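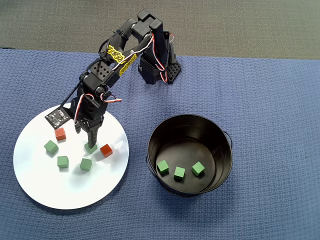

Policarpio is a small tabletop robot arm for hobbyists, and I've been writing this entry up for our workshop wiki because I built one of them and kept answering the same questions about it. The usual first job for a new owner is color sorting. My version goes plate to bucket: the green cubes get picked off a white plate and dropped in a little black bucket, and the red ones are meant to stay put. I run mine on a blue cloth, which I like a lot (dropped cubes don't skitter off!).

History
Lesia Pylypenko drew the first one up at Tenura, the shared shop where I rent a bench, and Fares Abou Jaoude wrote the sorting code, called Jolteo, that October. The parts list was posted on December 18, 2020, and hasn't changed much.

Build
The joints are servos held together with black brackets full of small holes, so you can bolt things on pretty much anywhere. The gripper has two fingers. Mine took 30 evenings, and I'd say half of that went to wiring. Leave slack at the elbow. I didn't, and I pulled out 2 connectors before I gave in and redid the whole run.

Known problems
Cubes that touch each other confuse Jolteo, so spread them out a bit. The gripper also tends to push down too hard after you swap a servo – redo the zero position and it usually goes away.

See also: Tasex gripper, Servo zeroing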